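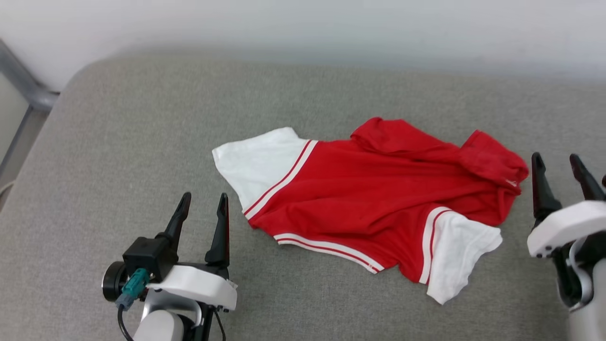 I've had the Drolo layout planner on my work machine since November and I still can't decide who it was made for. The box copy (there is a box, with a card in it and nothing else) says it replaces "the first week of any design job". I do programmes, posters and the odd book cover, mostly for small clients who pay late, and the first week of my jobs is spent waiting for the text.

The idea is simple enough. You feed it your copy and your pictures, choose a page size, and it gives you 16 starting layouts. You pick one, pull it about, and export it to whatever you normally use. It costs £381 for a single seat, or £398 with the type library, and I'd like to meet the person who looked at that gap and bought the cheaper one.

## Setting up

Slow. It wanted to read every font I own before it would open a blank page, and it choked on two old ones I bought from Pettigrew years ago and use all the time. Support told me to remove them. I removed them, the program opened, I put them back, and it has been fine ever since. Make of that what you like.

## The layouts

I tried it first on a season brochure for Sammont, a small theatre I've worked with for a while. Of the 16 layouts, most were the same page with the picture moved. Big image at the top, heading in a heavy sans, three columns underneath. One had the heading running up the side, and I nearly used it until I saw what it had done to the dates.

Then a book cover, where it did better. Covers have less on them, so there's less to get wrong, and the spacing it suggested round the author's name was tighter than I would have gone and looked good for it. I kept that. Everything else I redid by hand.

Rekha Yadav, who shares my studio, liked it far more than I do. She makes decks for pitches and needs a lot of pages that look decent by four in the afternoon. She had a forty-page thing in shape before lunch. I looked through it and couldn't fault it much, apart from the captions, which were tiny.

## Colour

Poor. The palette tool picks colours out of your pictures and then makes them all slightly muddier. You can turn this off under Output, then Advanced, then a box marked "Harmonise", which comes back on whenever you start a new file. I've reported it. The print preview is also too bright on my screen, and a proof from my usual printer came back a good deal darker than it had promised.

## Against Skustis

I used Skustis for years before this. It's uglier, it crashes on long documents and the menus make no sense, but it leaves your work alone. Drolo keeps offering to tidy. Move a heading off the grid on purpose and up comes a little blue prompt asking if you'd like it straightened. No, I wouldn't.

## Would I pay for it again?

At full price, no. If you turn out decks or reports in bulk, try the trial and see whether the captions annoy you. If you're paid to come up with the page yourself, I can't see what it saves you. My licence runs until next November and I'll probably keep it for covers.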